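Sim arm reaches for the dice but stops short of the tray

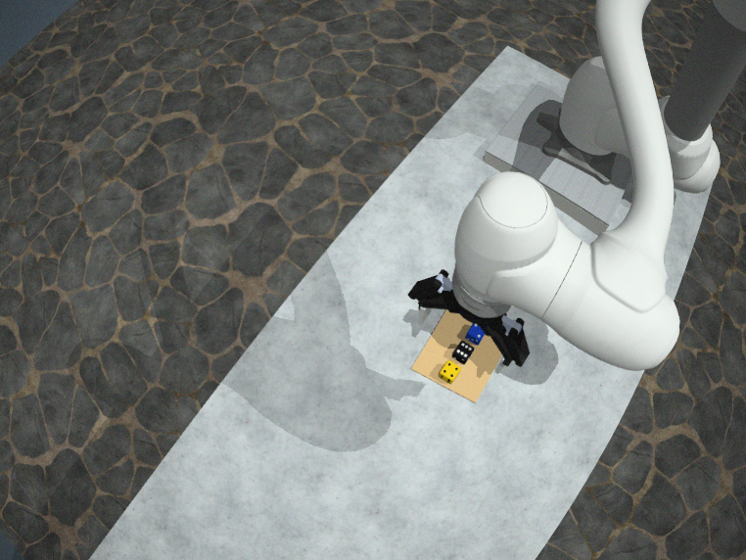 My Wistell scene: arm, tray and the three dice

Hi all! I'm building a little dice sorter in our shared workshop, and before I trust the real arm I'm trying everything in simulation (my first time, so be gentle). The fingers open nicely, then it just hangs there over the tray. Any ideas?

Cluroten

Welcome! Check your units first. Mine was off by a factor of 1,000 once, meters against millimeters, and I lost a whole evening to it. Then try lowering the grasp target a hair at a time.

Zein

Had the same thing in March. Reinstalled, works now.

Stelitz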